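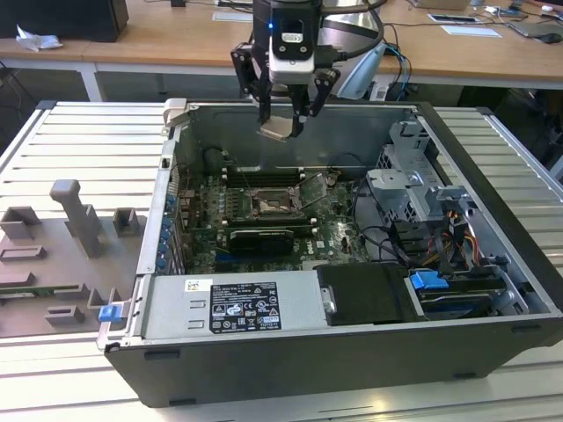 Upendo says the tilt estimate is only a fancy way of admitting we can't pick up a bracket straight, and that if the grasp were any good we wouldn't need to estimate anything. Fair. I've put it in the entry so that she can't say it again at the group meeting.

5 February 2021, bracket work, continued

Where we'd got to: the thin bracket comes out of its slot in the fixture well enough, but by the time it reaches the case it has swung in the fingers by some angle the controller knows nothing about. The fingers pinch near one end, the rest hangs, gravity does its bit. The planner still believes in the bracket it was given at the start and drives that one beautifully into place. The real one goes wherever it likes.

Camera first, as Tanko wanted. Poor. Bare metal bracket held over a case full of more bare metal, and the segmentation kept falling in love with the power supply. Closing the blind helped for as long as the blind stayed closed. I'm not ruling vision out, but I've stopped budgeting for it.

Touch, then. The idea from Gervásio's note: lower the bracket just inside the rim, move sideways slowly until it meets the inner wall, stop, back off, do it again from a different height. The contact heights and the sideways travel between them give the angle, provided the wall is flat and the bracket doesn't turn further in the fingers while we're poking things with it. The first holds if you choose your bit of wall. The second is the whole problem.

What I changed today

Probe speed down by half. Force threshold down to just above the noise, which meant fixing the noise. Most of it was the cable bundle tugging at the wrist during sideways moves. Gave it a longer loop and the baseline settled. I'd like back the afternoon I spent on a filter for it.

Grip force up a little between probes, then down again for the insertion. Oluwatosin thinks we should leave it up throughout. I tried that and the bracket stops rotating, but it also stops giving way when it meets the edge of its seat, and we want it to give way there. Left it switching for now.

Touches per estimate: tried 2 and tried 3. Two is quicker and mostly fine. With three you get a residual, so you can tell when the bracket has shifted in the middle of a probe and throw the whole lot away. Staying with three. The extra touch costs less time than arguing about whether to trust the other two.

Simulation against the bench

The sim set is nearly 2000 grasps with random tilt, and on those the estimator looks superb, as everything does in there. The simulated bracket doesn't bend. Ours does, a bit, and when it bends it reports a smaller tilt than it has. Consistently smaller, to be fair to it, so there may be a correction worth fitting. Bello suggests treating the bracket as stiff with a spring at the pinch and fitting one number for the spring. Cheap enough to try. If it needs a second number I'm going back to bed.

On the bench, estimates agree with the angle gauge when the initial tilt is small. They drift at the steep end, where the lower corner catches the wall and skates along it before the threshold trips. You can see the skate in the force trace: a little shelf and then the proper rise. We should trigger on the rise. At present we trigger on whichever comes first, so the shelf wins.

Case notes

The lid of the CPU socket is up and the contacts are bare. Anything dropped from the probing height has a decent view of them. This board is our sacrificial one, but I'd still sooner not sacrifice it this month. Lower it before the next run, whoever gets there first (it'll be me).

The graphics card stays in. Taking it out would give us more room and a much less interesting problem.

Don't probe the wall near the drive cage. Too many cutouts, and the bracket finds them with more skill than it has shown anywhere else.

To do

– Trigger on the slope of the force trace, keep the old threshold as a safety stop
– Bello's spring fit, using the steep grasps only
– Log grip force next to the probe data. It's in a separate file with a separate clock, which was my idea
– Ask Gervásio whether his wall was painted. Ours is, and I suspect the friction matters more than his note lets on
– Reply to Upendo, once the steep end behaves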